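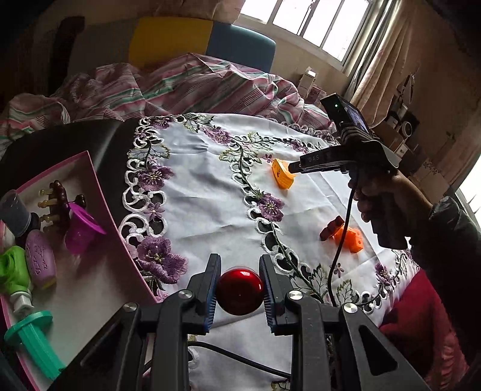
Fig. 8.1 Two hand-held grippers over one table. The nearer one has its ribbed pads on a red ball.

Chapter 8
Comparing Grippers by Hand

Start with the fingers. Motors, controllers, arms, all later. A hand-held gripper lets you try out a finger shape in minutes, no arm to program, and most bad designs show up fast.

Two things to compare first: pad and jaw. Ribbed pads suit curved, shiny things. Long slim jaws suit tight gaps and flat sided blocks. Neither wins everywhere, so test both on the same objects, same table, same person holding.
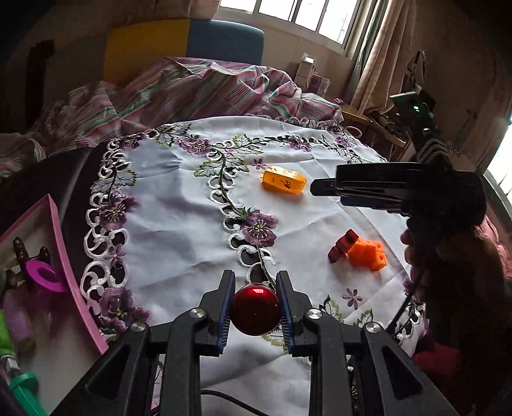 Balls are a fair first test becuase the contact patch is so small. Close slowly. Stop at first touch, note the width, then squeeze and lift. Did it roll? Which way? Write it down before the next go, not after lunch.

Majumder and Howlader ran 580 grasps this way for the Drorkano trials and threw out 196, mostly for missing notes. Their log sheet is at the end of the chapter. Copy it, dont improve it yet.

8.1 What counts as a hold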